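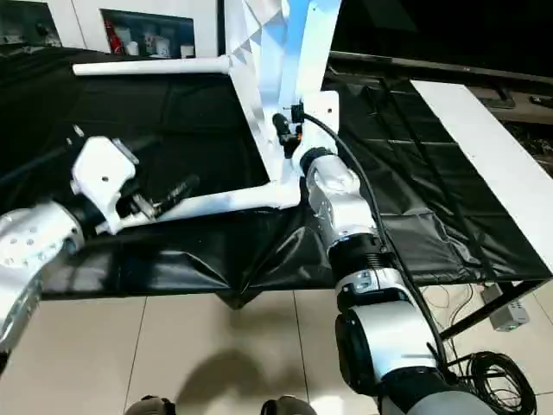

Both arms of the Plerkov build reaching towards the white tubular frame on its plastic-covered table.

Shared workshop opens its two-armed robot build to the neighbourhood

The Rirnero shared workshop is very pleased to announce that Plerkov, the two-armed robot its members have been putting together over the past 7 months, will be open to visitors on build evenings from November. Anyone who lives nearby is warmly invited to come along, have a cup of tea and see how far the project has got, and there is no need to know the first thing about robots before you do.

Plerkov began as a rather modest idea. Members who mend bicycles, chairs and garden furniture at Rirnero had often wished for a second pair of hands when working with long or awkward pieces, and one winter the talk turned to building that second pair of hands themselves. A good many sketches later, the workshop had a pair of jointed arms and a great deal of wiring to learn about.

The present stage of the work has to do with tubular frames, laid flat on a table under a black plastic sheet. The arms approach the frame from either side, the left one with its white gripper angled down towards the tubing. It is slow and patient work - members would be the first to say so - and a whole evening can easily go on one small change to the way an arm comes in.

The project has had generous help from Mishra, the hardware shop on the corner, which has given fixings and cable, and from the Jalludow neighbourhood fund, whose grant paid for motors and for a set of hand tools that all 63 members of the workshop are free to use.

"We have loved every minute of this, even the evenings when we went home with nothing to show for it," the members said in a joint statement. "We would dearly like more people round the table, asking questions and having a go."

Build evenings start at 7 and places are limited to 20, so please put your name down at the Rirnero front desk beforehand. Entry is free. Children are very welcome with a grown-up.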